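Apartotel Clundargate – estudio estándar, 4 noches

Reserva hecha a través de Trokbridge, tarifa no reembolsable, 132 euros por noche con tasa turística aparte. El estudio está en la tercera planta, lado patio. Superficie declarada: 28 m². Cama de 150 cm, colchón firme, dos almohadas por persona.

Ruido: bajo de noche. El ascensor se oye desde el pasillo, pero no desde la cama. La ventana cierra bien y la persiana oscurece por completo.

Climatización: aparato Sakevis con mando de pared. Mantiene la temperatura, aunque el ventilador no baja de la segunda velocidad – molesto para quien duerma ligero.

Cocina: placa de dos fuegos, microondas, nevera sin congelador. Faltaba un escurridor. Menaje para dos.

Wifi: suficiente para videollamadas en la mesa, irregular en el baño.

Ubicación: 12 minutos a pie hasta la estación. La parada de autobús de la calle Amrani queda más cerca, con menos frecuencia a partir de las 21:00.

Limpieza: correcta. Cambio de toallas a mitad de estancia, sin pedirlo.

Puntuación: 7,5. Repetiría en temporada baja, a menor precio.

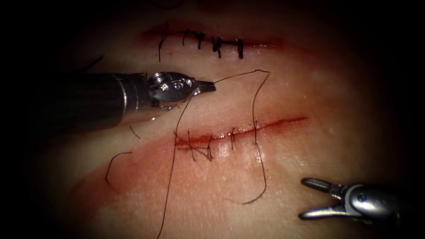
Puntos de sutura negros sobre una almohadilla de tejido sintético.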